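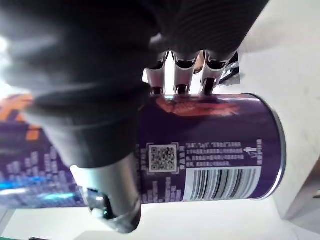 Purple can, QR code side.

Snack shelf notebook, Fasness room, 23 February 2020

Love this can! Deep glossy purple, orange and red artwork, a code you find right away. Logged it under Tullura, slot 6.

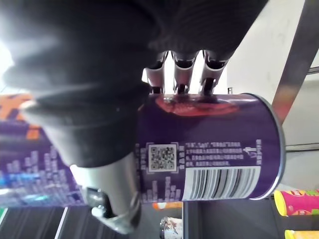 Same purple, with the white Chinese text and the barcode.

Barcode sits low, near the rim. Must get a native reader on those four lines. Middle shelf is looking great, chip bags at the left and tubes beside them, with a gap still to fill. Lower shelves are bare, so lots of room to play with.
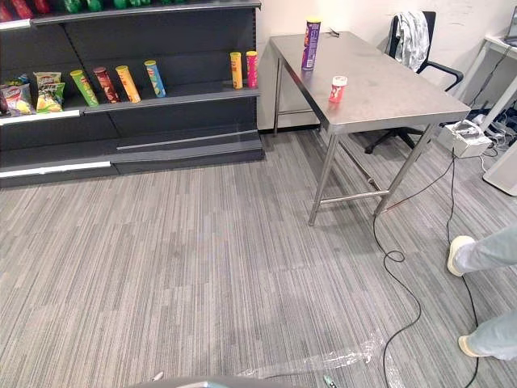 Floor

Striped gray carpet. I really like it under the steel table.
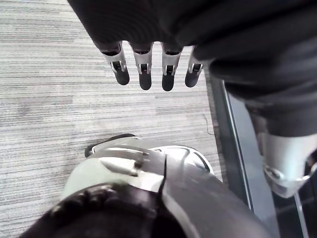

To do

- price strips, order 300
- redo the September shelf plan

Print this entry | E-mail this entry

Recent entries
Rathore shelving notes
Zokthorpe label stock
Chip bags, first layout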